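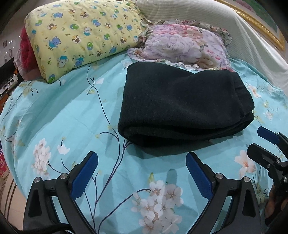 Sending Music to Rorncombe Radio: FAQ

Do you take demos?
Yes. Finished ones, please. "Imagine a bass line here" is a lot to ask of a listener.

What format?
WAV or a private streaming link. We had 514 submissions in July, and 53 of the links were dead.

Who listens?
Ida Vogler takes electronic and dub. Arne Janssen takes everything else, including whatever you've decided is a new genre.

When will I hear back?
Within six weeks — longer if you email every Monday to ask.

Can I pay to get played?
No, though Arne enjoys being asked.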